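Ticket 749 — Label printer skips every other label after firmware update
Status: Closed
Product: Plirkard desktop label printer
Opened by: Teun Kuipers
Opened: May 3, 2023

Hi all! First off, I love this printer. I make small-batch hot sauce and the Plirkard has done every bottle label for two seasons, so I'd really like to get it back to normal before the market opens again. Since the firmware update it prints one good label, feeds a blank, prints a good one, feeds a blank, and so on through the whole roll. Last night I sent a job of 173 labels and ran out of stock a little past halfway.

What I've tried so far:

Turned it off and on again (of course)
New roll, same brand and size
Different USB cable
Removed the printer from the computer and added it back
Printed from the laptop as well as the desktop, same result on both

The test page that comes out when you hold the feed button skips too. That made me think the computer has nothing to do with it.

Reply from Support

Thanks Teun, that feed button test saves us a whole round of questions. You're right, if the self-test skips then we can leave the driver alone for now. Could you tell us which stock you're using, and whether it has a black mark on the back or only the gap between labels? Please also print the settings sheet (hold feed until the light blinks twice, then let go) and type out the lines for Media Type, Gap and Sensor Level.

Reply from Teun

Stock is the Fortin matte white, gap only, nothing printed on the back. The settings sheet says:

Media Type: MARK
Gap: 2 mm
Sensor Level: 259

I don't remember ever picking MARK. Could the update have changed it? I looked through the menu for a way to switch it back and found Media Type, but it's grayed out!
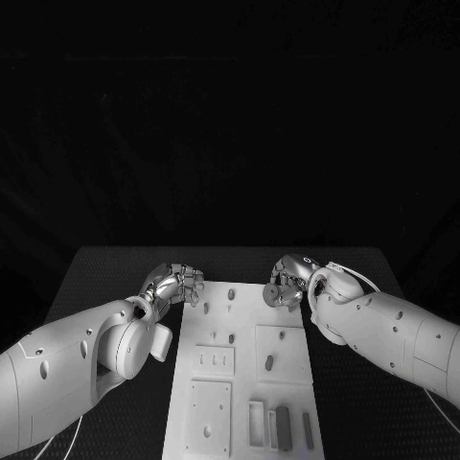 Also, I opened the lid and cleaned the sensor with a dry cotton swab while I was in there. A little paper dust came off. No change in the skipping, but it felt good to do.

Reply from Support

There's our culprit, or at least the first one. MARK tells the printer to look for a black line on the back of the liner. Your Fortin roll doesn't have one, so it keeps feeding until it gives up, and on your label size that happens to land one label later. The menu entry is grayed out while a job is waiting, even a paused one. Please try this:

Cancel everything in the print queue
Turn the printer off, wait until the light is fully out, turn it on
Open the menu and set Media Type to GAP
Save, then run Calibrate with the roll loaded and the lid closed

It will feed a few blanks while calibrating. Those are fine to rewind by hand.

Reply from Teun

So close! There was indeed a paused job in the queue (an old shipping label from August, I had no idea it was still sitting there). Canceled it, the menu woke up, set it to GAP and calibrated. The first 20 or so labels were perfect and I did a small dance in the kitchen. Then I turned the printer off for dinner, and when I came back it was on MARK again.

Reply from Support

Great progress, and sorry about the short dance. If the setting goes back after a power cycle, something is sending it again at startup. Do you use any design software that stays open in the background? Zuketti and Fullau both have a "keep printer settings in sync" option, and either one can overwrite what you saved on the printer.

Reply from Teun

YES. I have Zuketti, it starts with the computer, and the sync box was checked. The saved profile in there said black mark stock. I changed the profile to gap, left sync on, restarted everything twice and it stayed on GAP both times. Then I printed the rest of the mango habanero batch — every label good, no blanks, and the edges line up better than they did before the update.

One small request: could the settings sheet show where a setting came from? Seeing "set by computer" next to Media Type would have sent me to Zuketti right away.

Reply from Support

Wonderful news! I've passed the settings sheet idea to the firmware team with a link to this ticket. I'm also adding the paused job tip to our help page on skipped labels, where it should have been already. Closing this one, but reply any time within 30 days and it will reopen by itself.

Resolution: Media Type overwritten by synced profile in design software. Profile corrected, printer recalibrated.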